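Project Report: Drafting Safe Working Rules for the Student Arm Bench
Angharad Hughes and Hòa Quách
Supervisor: Krešimir Kadrić

3. Method

We started from the lab's existing rule sheet, which was written for the mills and the drill press and says very little about robots. We then read the general parts of the standards the library holds on collaborative arms and marked every clause a student could check without special instruments. There were 37 of these. Clauses about pressure and force limits were set aside, as we had no way to measure them.

Each clause was rewritten as one line that could be answered yes or no. Coralie Kingi tried the first version in June and found that "clear the workspace" meant something different to everyone who read it.
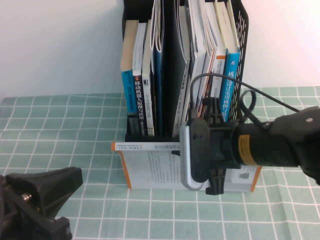 Clearance was the hardest rule to word. Our first draft gave a single keep-out distance around the base, and it missed the things most likely to get caught. The cable leaves the top of the gripper and arcs in front of the books in the organizer before it comes back to the wrist housing, so a keep-out zone drawn only around the jaws leaves the cable out. The revised rule says that the zone includes the cable at its widest loop, and that it is checked with the arm at both ends of its planned path. Items to be handled lie flat and inside the zone. Anything else standing within reach is moved or written on the run card.

The second rule we changed concerns speed. A new program is run first at the slowest setting, with one person at the stop button and no hands on the table. Shona Hoani asked that the person at the button not be the one who wrote the program, and we kept that.

4. Results

We logged 329 runs under the revised sheet. The cable line was the one most often answered "no" on the first check. The line on fixing the base was almost always "yes", and we have moved it to the weekly sheet.

5. Limits

All runs were made on the Henare bench with light objects. The sheet has not been tried on the larger Enberg cell, where the fence changes most of the clearance rules.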